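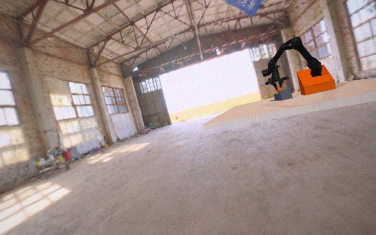
Nutness Bench Arm: can it do your chores yet?

The short answer is: some of them, on the shop floor, and almost none at home. We sell this arm, so we prefer to say it before you order.

What it is

The Nutness is a black arm with a two-finger gripper, on an orange base. It is made for a flat work surface. Every unit comes with the simulator, and the first task in the simulator is the cube: the arm comes down over a small dark gray block, closes the fingers and moves it to a place you choose. Please do this task before you unpack the real arm.

What it does well today

Picking up solid parts of one known shape. Putting them in a tray. Feeding a press or a label machine, when the parts arrive always in the same position. At the Eberhard workshop in Belcombe one arm has sorted spacers since June, and Silvan Kuster checks it two times per shift.

What it does sometimes

Mixed parts in one box. In our last test with household objects it did 30 of 82 picks without help. Cups with a handle were better than we expected. Spoons were bad.

What it does not do

Folding laundry, washing dishes, anything with soft bags. Customers ask for this every week. Xiaoqing Xu of our software team is working on cloth, but we give no date and we do not take advance orders for it.

In the box

Arm and base
Two-finger gripper
Power supply and cable, 5 m
Simulator license for one computer
Printed manual (English, German)

Price and order

Order number 1779. The price depends on the country, please ask Notburga Wallner in the Gidisdale office. Visits with your own parts are possible on Saturday morning. Bring at least five pieces of each part, also the ugly ones.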